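Clilow group project - progress report 2
6/2/23

Aim: teach the arm to take a rod out of the Druno rack and set it down in a tray, from demonstrations only. No hand written paths.

What we did
Started with hand guiding (someone holds the arm and pushes it through the task). Fine for big moves, bad near the rod. Your hand shoves the wrist a bit every time you let go, and the arm learns the shove. Gave up on it after the first week in February and went over to remote control with the Skurberg handset.

Recorded 625 runs in total, kept 553. Rest thrown out: dropped rod, handset lost connection, or the driver stopped half way to think. Training was 3000 steps on the Appiah machine, done 2 times becuase the first one had the wrong camera folder.

Problems
- Drivers don't agree on which side to come in from. Model then dithers between the two.
- Handset lag. Small but you overcorrect.
- Light. Worst one. Wrist view goes very dark in some runs and the driver is working off one bright edge. Depth is more or less a guess then.
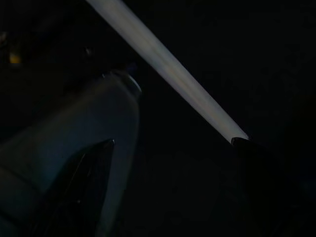
Fig. 1. Wrist camera view, low light. Gripper at left, close to the rod but not touching it.

Still to do
Fix a lamp to the bench and re-record the dark runs. Agree one approach side and write it on the sheet by the handset. Slower speed setting for the last bit before the grip, need to ask if the handset alows it. Results table goes in the next report.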